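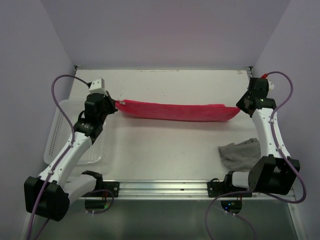

Flalden cell: both arms holding the red cloth over the table.

FLALDEN CELL: SETUP AND UPKEEP

Readme for the two-arm cloth cell. Covers mounting, cables and the checks before a run. Control software has its own readme in the Tanico folder.

Layout

Both arms bolt to the grooved aluminium rail at the front, one black bracket each. The clear bin goes on the left half of the table, long sides running front to back. Walls stay plain and the table stays off-white. Scuffs on the board are old and can be left.

Cables

Each arm has one purple cable, plugged in at the gripper end and tied back along the white links. Leave a wide loop at the top. If the loop is pulled tight the wrist loses travel and the plug works out. Replace any missing tie before running.

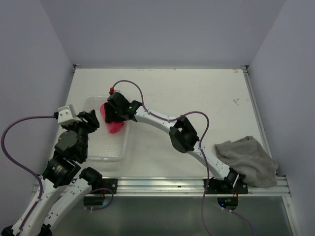

Janka Matoušek

The right arm's cable has a second arch above the elbow. Keep it when you re-tie. Ties on this arm go near the wrist, near the elbow and at the start of the next link.

Before a run

Check the bracket bolts with the short hex key.
Move each arm by hand through its full reach, power off.
Power on and wait for the lights on the units under the rail.
Home the left arm first, then the right.
Run the empty-grip test, 5 cycles per arm.

Upkeep

Bracket bolts: every 200 runs.
Gripper fingers: wipe with a dry cloth at the end of the day.
Right wrist motor: swapped in November at run 541. Offsets were redone afterwards, so don't load an older calibration file.

Known faults

Error 16 at start-up is nearly always the gripper plug. Power off, reseat it, start again. If it comes back, tell Orhun Erdem before opening the wrist.

Spares are in the Ferham cabinet, second drawer. Log what you take.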